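Workshop Tips: Trying Out Grippers and Cameras for Bin Picking
by Precious Ignacio

Skip to: Before you start | The bin | Cables | Grippers | Cameras | Controller | Odds and ends

I've been swapping grippers on and off an arm since March and I'm having the best time. A lot of what I picked up along the way is small stuff, the kind of thing you'd tell a friend over the bench, so I'm putting it all on one page. Most of it applies whether your arm is a desktop kit or one of the big industrial ones. If you already have a favorite way to do one of these, keep doing it, and write to me about it!

BEFORE YOU START

Pick your test items first and the gripper second. I did it the other way the first time, and I ended up with a set of items that my gripper happened to be good at (wooden blocks, mostly, and a nice firm sponge). Go through the junk drawer and pull out things you'd hate to have to grab with salad tongs. Something soft, something shiny, something with a hole in it, something that rolls. Put them all in a shoebox with a lid and write TEST on the lid, or they'll be back in the drawer by supper.

Photograph every item on a plain background and give it a short name. "Bracket" is fine until you own two brackets, so I use the color or the length as well.

Write your rules on an index card before the first grasp. Mine says that a pick counts when the item clears the top of the bin wall and stays in the gripper until it's over the drop spot. Anything short of that is a miss. It sounds fussy, but on a long afternoon you start getting generous with yourself, and then the morning numbers and the afternoon numbers can't be compared.

THE BIN

Clamp it. A bin that creeps a quarter inch every time the arm bumps a wall will ruin a whole run, and you'll blame the camera calibration for it. A spring clamp is enough for light work. With a heavier arm I like a wooden stop screwed to the table on the far side, plus a clamp on the near side.

Metal bins are tough and easy to wipe out, but a bare metal floor throws glare all over the place. A rubber drawer liner cut to fit calms it down a lot. Try your runs both with and without the liner, though, and keep the two sets of results apart! Suction cups and fingers both behave differently when the item can't slide.

Corners are where the real comparison happens. Any gripper looks great in the middle of the floor. Put the soft item hard up against a wall, put the flat one in the corner, and now you're learning something. I lay out every round from a printed sheet with the positions sketched on it, so each gripper gets the same chances.

If your bin has drain or bolt holes in the floor, cover them from underneath with tape. Small screws will find them.

CABLES

I could go on about cables all day. More of my stopped runs came from cables than from grippers, and the fix costs almost nothing.

Leave a loop at the wrist. The cable needs enough slack for the last joint to turn all the way in both directions, and a big lazy loop does that much better than a tight one. Jog the joint to each end by hand, at the slowest speed, and watch the loop the whole way – if it goes straight at any point, it's too short.

Use a wide strap where the bundle meets the arm. Zip ties dig in, and then they hide the spot where the jacket is wearing through. Hook-and-loop strap is my favorite because you can open it up twenty times in a day of swapping and it doesn't care.

Keep the loop out of the camera's view of the bin if you can. When you can't, pick the pose you'll use for taking pictures and check that the loop swings clear in that one pose.
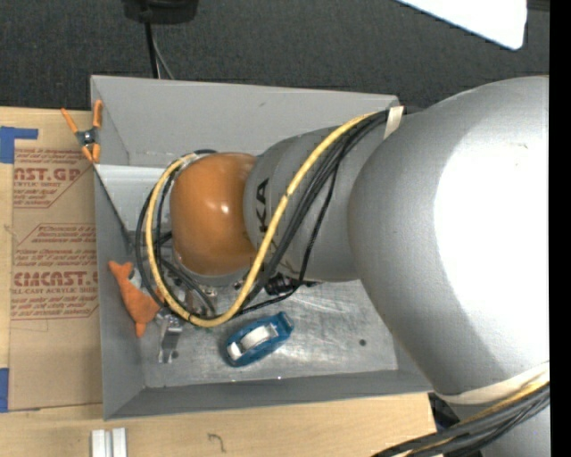 Should I practice with one item at a time or with several in the bin?
Start with one until the gripper picks it reliably from the middle of the floor, then go to a small mixed handful, and save the full bin for last. Crowding brings in problems with seeing and with reaching at the same time, and you want to have met them separately first.

GRIPPERS

I've had two on the arm long enough to have opinions. One is the Prindov, a plain parallel-jaw gripper with screw-on fingertips. The other is the Zuvcombe, a suction head with a bellows cup. I ran 268 picks with each, same items, same printed layouts.

The Prindov is my everyday choice. It's forgiving on odd shapes, and you can feel fairly sure about what it will do before it does it. It likes an item with two sides to squeeze. It does not like anything lying flat against the floor, where the fingertips need to get underneath. Thin fingertips help, and so does a tiny chamfer on the leading edge, done with a file in about a minute. If the fingertips slip, wrap them in a strip of bicycle inner tube before you raise the force. More force squashed my soft items and flung the hard ones across the room (my desk lamp has a dent now).

The Zuvcombe is a joy on boxes and smooth plastic, fast and quiet, with hardly any planning needed. Give it a plush toy or anything with a hole through the middle and it hisses at you. Clean the cup with a damp cloth between rounds. Dust on the lip had cost me a good share of my early picks and I was ready to send the thing back before I thought to wipe it!

Change one thing at a time. If you swap the gripper, leave the camera, the light and the speed alone until you've finished the set. I know you want to try the new lamp. Write it down for next week.

After every swap, set the tool length again. The controller has no idea that the new fingers are longer, and you'll find out when it drives them into the floor. I tape a card with the length in big numbers to each gripper's storage box.

Weigh the gripper with its mounting plate and screws, too. A kitchen scale is perfect for the small ones.

CAMERAS

Fixed or on the wrist? I've used both, and I keep a fixed one going no matter what. A wrist camera gets you close and sees down past the walls, but it moves, it adds another cable to the loop, and it has to be recalibrated if you knock it. A fixed camera stays put, and the arm gets in its way. The usual cure is to take the picture with the arm parked off to the side, then move in.

My fixed one is a Stanirberg depth camera on a tall light stand with a sandbag over the foot. Shiny things gave it fits. Bouncing the lamp off a white foam board helped more than any setting in the menu, and so did tilting the camera a little so it wasn't looking straight down at its own reflection.

Close the blinds. Sun crosses my table at 3 in the afternoon and the depth picture falls apart until it's gone.

Mark the stand's feet on the floor with tape. One day you'll need to vacuum.

CONTROLLER

I drive everything with Javier, a little controller box that talks to the arm and to either gripper. What I love is that each gripper gets its own saved profile, so swapping takes a few minutes at most. Name your profiles with the gripper and the fingertip, and never "new" or "final." I have a "final2" on there and I'm scared to delete it.

Run the first few picks of any new setup slowly, with a hand by the stop button and everybody else out of reach of the arm. Then bring the speed up in steps. Most of my misses at full speed came from stopping too sharply above the item – a gentler approach over the last couple of inches fixed nearly all of them.

Save the log after each set and open it to make sure there's something in it. I lost 59 picks to a full memory card, and I had been cheering at some of those.

ODDS AND ENDS

Put blue painter's tape on anything you plan to move and move back. It peels off clean and you can write on it.

Leave the protective paper on acrylic sheets until you've finished drilling and cutting. Scratches catch the light and the camera sees every one.

Keep the hex key for the gripper plate on a string tied to the table leg.

Next on my list is a set of soft silicone fingertips for the Prindov, poured at home in a mold I still have to sand. I'll add the numbers to this page once they've been through the same layouts.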